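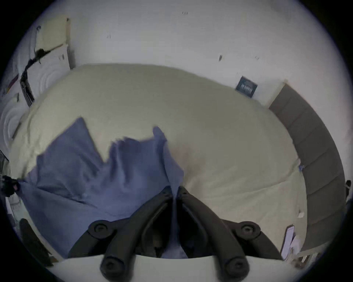
Manipulation Software Group – Lab Notebook

Home Notebook Datasets Rigs Wiki Log in

December, started 10.40
Karlijn Hoekstra

Picking up from the last entry, where I'd convinced myself the jumps in the wrist trajectories were a timing problem. They aren't, or not mostly. I spent yesterday evening shifting the IMU stream back and forth against the video like an idiot and the jumps stayed exactly where they were. So timing is fine, leave it alone please, I've put the offset back to what it was.

What I did this morning was run Calen over the whole bed-folding set again with the verbose log switched on, all 61 episodes, and then sort them by the number of tracked points at the worst moment. Should have done that first! The bad ones nearly all go wrong in the same stretch: the gripper comes in low over the bed, the lens fills up with pale bedding and pale wall, and the tracker is left hanging on to a handful of corners round the rim of the fisheye. Then the cloth comes up in front of it and half of those are moving too. Calen happily believes the cloth is the world and decides the hand has slid sideways. In the plots it looks like a little hook, always at the lift. Worst jump was up to 6 cm, and anything that size is no use to us as an action label – the policy would learn to twitch every time it picks something up.

Things I tried, in order:

1. Lowering the corner threshold. More points, but they were creases in the sheet and sensor noise. The hooks got smaller and the rest of the path got wobbly. Reverted.

2. Masking the fingers properly. We were still using the mask from the old mount, which is a fixed polygon and too small once the jaws are wide open, so the pivot caps were poking out and being tracked as beautifully stationary landmarks (of course they were, they're bolted on). New mask is built from the jaw width, so it opens and closes with the fingers. It's in tools/mask_by_width.py. Cleaned up 3 of the worst episodes completely and helped a few more, so I'm keeping it whatever else happens.

3. Masking the cloth. This is the one I had hopes for. I used the Trulolex segmenter, small model, prompted on the pixels between the fingertips at the frame where the width stops shrinking, then propagated forwards until release. It's slow but we only do this once per episode so who cares. The blue-violet garment is easy against the bedding and it got a clean outline nearly every time. I wouldn't trust it with something cream on cream and I want to try that before anyone gets excited.

With 2 and 3 together the hook is gone in most of the set. What's left is a different failure, where there simply isn't enough wall texture to hold on to once the cloth is masked out. 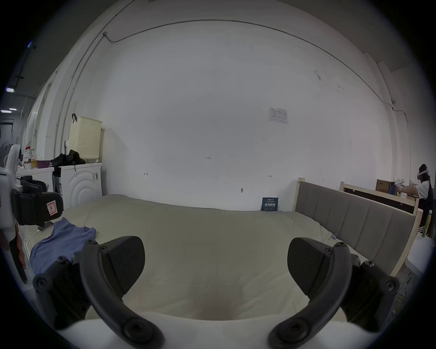

For those I went and looked at where the surviving points sit, and it's what you'd guess: they land on the printed sheet, the conduit along the top, the edges of the headboard, bits of clutter. Episodes that start with a slow sweep taking all of that in are fine, even through a nasty lift, and I think the map just needs to have met those things from a couple of directions before the gripper dives down. Ones that start already nose-down on the bed never recover. So that's a change to how we record as much as to the code. I've written a check that counts the map points before the first jaw closure and refuses the episode if there are too few. It's rude about it but it prints which stretch was thin.

Side note on that wall, Calen does relocalise on it, sometimes to the wrong bit. Two lots of plain paint with a scuff in them look alike to a binary descriptor. I've raised the minimum inliers for a relocalisation and haven't seen a false one since, though I've only rerun the bad episodes with that setting, not the good ones. Do not merge until the good ones are done.

I also poked at the width signal while I was in there. There's a flat patch when the pads meet through thin fabric – the width reads a hair above closed and sits there, and the grasp detector calls it "empty" if the cloth is a single layer. It would be better to look at the velocity dropping and forget the absolute value. I've got a half-written version on my branch. It works on the episodes I drew it up from, so that means nothing yet.

Downstream: the Gondamell planner wants the trajectories resampled and it interpolates straight through gaps with no warning at all. I'd rather split an episode in two than let it draw a line across a lost-tracking patch. Config flag is split_on_gap, off by default, needs turning on in the export script and in the one on the Ríos machine, which has its own copy for some reason I've forgotten.

Still to do:
- rerun good episodes with the new inlier setting
- cream cloth test
- move the width mask into the shared repo, with the old polygon deleted so we stop picking it up by accident
- ask whether the slow sweep can go in the recording instructions as the first line
- velocity grasp detector, try it on the towels

15.20 – rerun is going, left it on the big machine. Please don't reboot it, the progress isn't checkpointed.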